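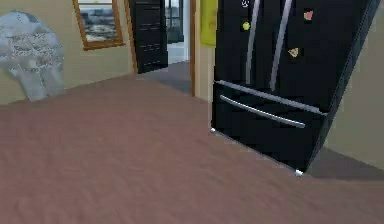

A black French-door refrigerator with magnets on the doors.

Print | E-mail

Premmont Food Storage FAQ

How cold should my fridge be?
Set it to 40 degrees F or a little lower.

How long do leftovers keep?
Three to four days in a covered dish.

Can I freeze milk?
Yes. Leave room at the top of the jug and shake it after thawing.

Comments

Mamta Garg: Does the milk answer go for cream too?

Latrice Holloway: I freeze cream for soup. It won't whip well afterward.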